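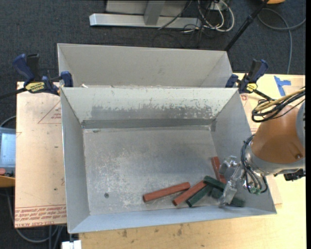

Reddish-brown wooden blocks in the corner of a gray metal bin.

Buy less for the kids. There, said it. My sister will be furious.

We moved house in August, Bretness to Cowie, and I packed the playroom myself. 12 boxes. Two children. One of them can't even walk properly yet. By box four I'd stopped wrapping things and was just tipping them in. Plastic ovens, a drum with a split skin, half a puzzle of a farm. Where does it come from? Birthdays, mostly. Grandparents. Me, in line at the drugstore, tired, wanting five quiet minutes in the car.

The van was late so the boxes sat in storage for weeks. And the kids were fine. Better than fine. They had a bag of blocks, some pans, the cardboard the fridge came in. My son made a ferry out of it, charged me to get on, then wouldn't let me off.

I know, I know – one family, one summer. Not science. But ask any parent what gets played with the day after a birthday and you get the same tired laugh.

Archie Rennie, who ran the preschool in Herholm when I was small, kept one shelf. One! When something new came in, something old went to the thrift store, and if you wanted the truck you waited for the truck. We thought he was mean. I remember every toy on that shelf though, and I couldn't name you six things in my own kids' room.

People say it's about money. Partly. I added up what we spent last year and got $498, not counting gifts, and felt a bit sick. But the clutter bothers me more. The picking up, the nagging, the whole evening gone to sorting tiny shoes form tiny forks. That's time I could of spent on the floor with them.

So, a rule for our house. One gift each from us at Christmas. Grandparents can do swimming lessons or the train to Drostholm, they love that train. Nine boxes are still taped up in the garage and I'm not opening them. My sister says I'll cave by December – maybe. She's the one who bought the drum.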